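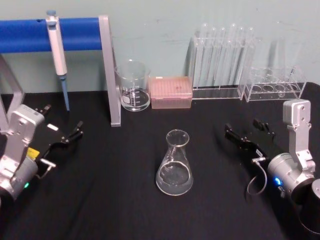 Laboratory Automation for Small Teams
Handout 4: Looking at a two-arm bench kit before you buy
Sep 11, 2018

Please bring this handout to the practical. We will use it again when we compare prices.

1. What is on offer

The Ledetti bench kit is sold as one package: two arms, two parallel grippers, the control software (called Lenard) and setup at your site. The seller is Iyamu. The price in the July list is $939 a month, with a minimum term of 10 months. Training is charged separately. Glassware and pipettes are not in the package, and the offer says you may use what you already own.
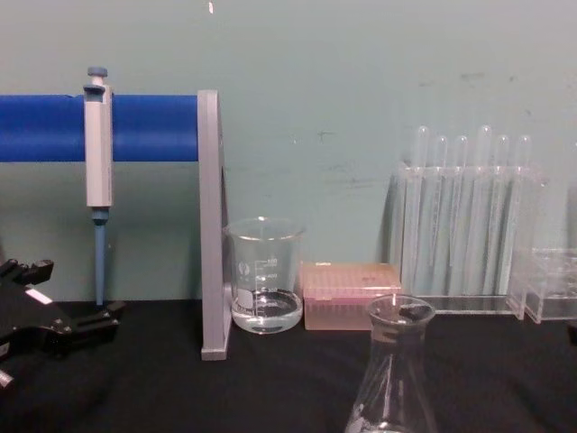
Reach is the first point to check in any offer of this type. The brochure gives a figure for the arm fully stretched, but on a real bench the arm must go over or between other things. Make a drawing of your own bench before you talk to the seller. Glassware in the front can be in the way of what stands behind it, as with the conical flask here, which partly hides the tip box. Mark on your drawing which items must be picked up and which only stay in their place, like a pipette on its stand.

2. Questions for the seller

Which vessels has the gripper been tested with? Ask for the smallest and the largest neck.
What happens to a held vessel when the power fails?
Can one arm continue if the other one stops?
How long does it take to teach a new position? Iyamu told us 38 minutes for a beginner. We will time this ourselves in the practical.

3. Gripping glass

Clear glass is difficult for many camera systems, so ask to see it handled at your own bench, in your own light. A conical flask is a fair trial. The neck is narrow, the body is wide, and the angle changes what the liquid inside will do.

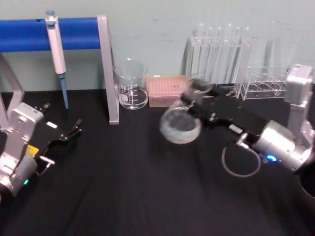

For this reason the trial should be done first with an empty flask and then with a little water. Write down the angle of the flask each time, and whether the fingers moved on the glass.

4. Comparison with Trunura

Trunura offers one arm only, for sale and not for rent. The yearly service costs $1,000. Fill in the table on the course page for both offers before next class. Leave a cell blank if the seller gave no answer, and do not guess.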